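A visit to Nakau before we settle the equipment budget

In March two of us from the purchasing side of Waaka went to see the Nakau site, where they collect handling data for home robots. We are planning something similar on a smaller scale and wanted to know what it costs to run before signing for anything. The drive is 139 miles each way. We arrived a little after 9 in the morning and left at 3:30.

The front office is plain, with a sign-in sheet and a rack of visitor badges. We were given coffee and a printed price list, and most of the first hour went on that list. Nakau does not build its own tools. It buys the handheld grippers from one supplier and the mounts and chargers from another, Gavau, and does the fitting in a back workshop with two benches.

I had gone in thinking the grippers would be the large number on our sheet. At Nakau they come third. Pay for the people who do the recording is first, and storage and checking of the files is second. Their advice was to work out how many hours of recording we need, then the number of people, and only then how many tools to buy. We had done it the other way around.

They buy grippers in pairs and keep one spare pair for every three in use. Finger pads and screws are ordered by the box. The pads are treated as a consumable and get their own line, separate from repairs. Our draft had everything under repairs, and I have since moved it. Lead time on a new pair was quoted to us as roughly 2 months, so the spares matter more than I had thought. They also told us to ask any supplier whether pads can be bought alone or only with a full finger. One of the quotes we hold does not say.

Batteries were a weaker point. The chargers share one shelf and one circuit, and on a busy morning some sets go out part charged. They plan to add a second circuit. We should price the electrical work at the start, as it was not in our first draft at all.

Insurance took longer than expected. Tools that leave the building are covered under a different policy from those that stay in the workshop, and the premium depends on how many are out at once. Bring the serial numbers when you ask for a quote. We also talked about hard cases, which they buy, and a van, which they rent when they need one.

After lunch (sandwiches, in the office) we went over their planning sheet, called Huridia after the old product name of the software it came from. It has a row for each location and columns for hours booked, hours recorded and hours accepted. The gap between the last two is where the money goes. The month we looked at had 1604 hours recorded. I won't give the accepted figure, which they asked us to keep to ourselves, but it was low enough that I have put a margin into our own plan.

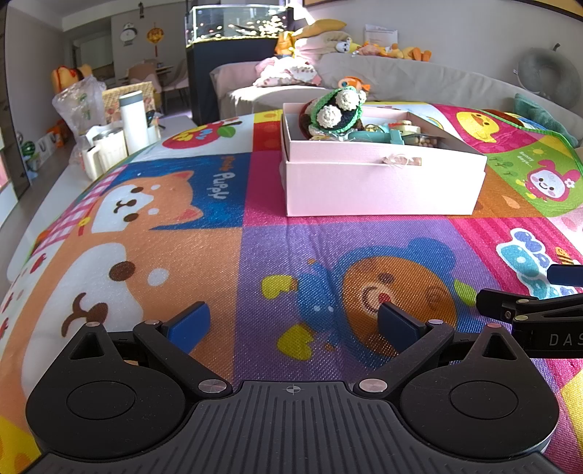 Reading time: 3 minutes

Work in living rooms is costed separately from work at a bench. A play mat, a box of small toys and a sofa full of plush cost very little next to the tools, but setup and travel have to be paid for. Nakau allows a fixed amount per home for small items and does not ask for receipts below a set limit. Soft and round things, such as a crocheted frog or a jar of beads, go on a separate list from rigid ones so the mix can be checked when a location is booked.

For our own plan I have made these changes:

Buy fewer pairs in the first order, with one spare pair included.
Separate line for pads and screws.
Electrical work for the charging shelf moved into the first quarter.
Rent the van.
Storage costed per recorded hour, including hours that are later rejected.

Still open are the insurance quote and the question of whether Gavau will hold its price if we split the order. I have asked for both in writing. The revised sheet is in the shared folder under equipment, second tab.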